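Penner Students Build Gripper for June Sorting Contest

Fri 8 January

Students in the robotics elective at Penner Technical High School are spending the winter term on a single part of a robot: the hand.

The class is preparing an entry for the Mollance Cup, a regional student contest scheduled for June. Teams must program a robot arm to pick up small household items, move them across a table and set them down in the correct bin. The contest supplies the arm. Each school has to design and make its own gripper.

Penner entered for the first time last year and was out after the opening round. The team's gripper used flat metal plates, and several of the smaller items slipped out on the way to the bins.

"We lost most of our points in the air," said Jaxon Turcotte, a senior and the team's captain. "The arm got to the right place every time. Then the box would turn sideways and fall."

This year's class started over. The new gripper has two fingers with rounded tips and softer pads on the sides that face each other. The pads are stepped, so that a small item can sit back toward the palm with the ridges in front of it. Students call the design Doto, a name that began as a typing mistake in a shared folder and stuck.
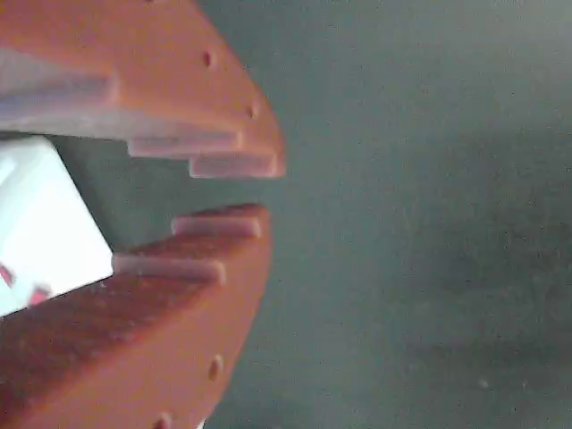 The Doto gripper with a white object held between its fingers.

The body of each finger is printed at the school. The pads are cast separately in a mold and pressed into place, and the class has gone through several versions of them. An early set was too soft and folded over when the fingers closed. The next set was firmer but tore along one edge after a day of testing. The students settled on the current mix shortly before the winter break.

The round holes along the outer edges of the fingers were added in the fall. Turcotte said they save material and give the team somewhere to tie on a sensor wire if it decides to use one.

Shiela Cruzado, who teaches the elective, said she asked students to work on one problem until they could explain it in writing. Every change to the gripper has to be entered in a log, along with the reason for it and the result of the next round of tests.

"They would like to print a new finger every afternoon," Cruzado said. "I make them finish testing the old one first. The log is a third of their grade, so they do read it."

Testing takes place during class and after school on a bench in the back of the shop. In each run, the arm reaches for an item, closes the gripper, lifts, holds and sets the item down. A student at the bench marks whether it was dropped, turned or placed correctly. The team plans to complete 900 runs before the contest and had passed 500 when school let out in December.

Small boxes have been the main subject so far. Bottle caps, spoons and a rolled pair of socks are next on the list. Contest rules say that items will be chosen from a published set, but the order is not announced until the morning of the event, and teams may not change their hardware once judging begins.

The software side of the project is being handled by a separate group of juniors. They are using a program called Gurkon, written by last year's team, which reads a camera picture and decides where the fingers should close. The group has rewritten the part that estimates how wide an item is. Cruzado said the old version worked well on dark items and poorly on pale ones under the shop lights.

The two groups worked apart for most of the fall and began meeting together in November, after the software group found that its measurements were based on an older, shorter set of fingers. They now share the log.

Costs have been modest. The printer belongs to the school, and the casting supplies came out of the regular shop budget. The team will need to raise money for the trip to the contest, and a spaghetti dinner is planned for the spring. Tickets will be sold in the front office.

Turcotte, who hopes to study mechanical engineering, said he expects the pads to change at least once more. The team would like a version that can be swapped out quickly if one is damaged during practice. For now, replacing a pad means taking the finger off the arm.

Teams must send the contest organizers a written description of their gripper this spring. Cruzado said the class has started a draft and will use entries from the log for most of it.

The elective is open to juniors and seniors who have completed introductory shop. Students who want to join for the second half of the year should speak with Cruzado or with their counselor before schedules are set.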